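Speaker notes: Wallpaper in rental rooms, what we learned at Arboleda
Consuelo Arango, afternoon session

Slide 1. Say hello, thank the organizers. I manage the guest rooms at Arboleda. I am not a designer. Everything in this talk comes from hanging paper, taking it down and paying for it.

Slide 2. The old rooms were painted one color throughout. Touch-ups never matched. Every suitcase mark meant repainting a whole wall, and the room was off the books while we did it. Ask who in the room has the same problem. Wait for hands.

Slide 3. We tried paper in 2 rooms first, then 6 more the following September. Cost was 460 dollars a room for paper and paste, labor not included. Pause here, people write this down. 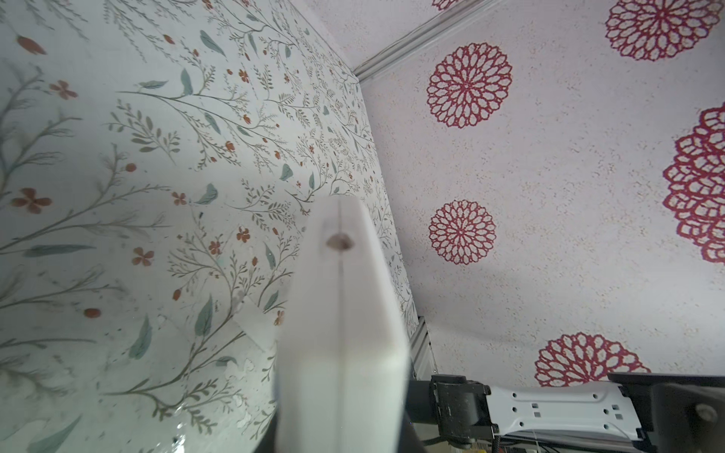
Slide 4. Pattern size. A large repeat wastes paper around doors and windows. On our first order we came up short and the next batch was a slightly different shade. Order everything at once and check the batch number on each roll before you cut.

Slide 5. Walls. Ours were old plaster. We skipped lining paper in one room to save money and the seams opened over the winter, mostly on the outside wall. If asked: yes, we redid it, and yes, it cost more than the lining would have.

Slide 6. Cleaning. Damp cloth, no spray. Housekeeping needs to be told this in person. A card on the cart did not work for us. Keep spare rolls somewhere dry, lying flat. We keep 3 per pattern.

Slide 7. Where not to use it. Behind luggage racks, next to showers, behind any bed without a headboard. We still paint those spots. Mention the Pukow annex, where they put wood panels up to chair height and papered above. I like it, but it is slow work.

Slide 8. Suppliers. Treretico for paste and tools, Sira for the paper. Neither one is paying me. Ask for samples at least a foot wide and tape them up for some days, in lamplight too.

Questions. If time is short, skip slide 7. Sample books are on the table by the door, please leave them there.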